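What Is Cardboard Made Of?

Cardboard starts as trees. Most of it comes from pine and other softwoods, which have long fibers. A fiber is a tiny thread inside the wood, thinner than a hair.

At the mill, the logs are cut into chips. The chips are cooked with water and chemicals until they turn into a mush called pulp. The pulp is spread on a moving screen, the water drains out, and rollers press what is left into heavy brown paper.
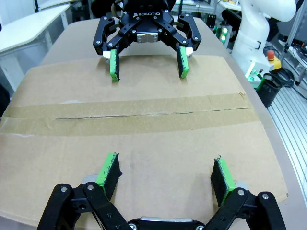

One sheet of this paper bends easily. To make it stiff, a machine with hot, ridged rollers presses a sheet into waves. The waves are called flutes. Flat sheets, called liners, are glued on, one on each side. Now you have corrugated cardboard. Thick boxes for heavy things may have 2 layers of flutes.

Look at the edge of a torn box and you will see the flutes. They work like a row of little arches - each one holds up part of the weight. The air between them also helps protect what is inside from bumps.

A box is shipped flat to save space. Later it is folded into shape, and the flaps are often closed with tape along the line where they meet.

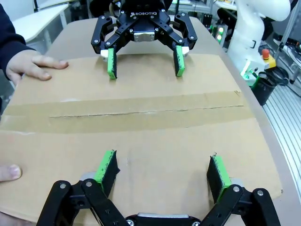

Page last changed: February 21, 2020

Old boxes can be made into new ones. They are mixed with water until the fibers come apart, and then staples, tape and other bits are taken out. The fibers get shorter each time this happens, so mills often add some new pulp.

Words to know
Pulp - wet, mushy wood fiber
Flute - one of the waves inside cardboard
Liner - the flat paper on the outside

Written by Melati Pillai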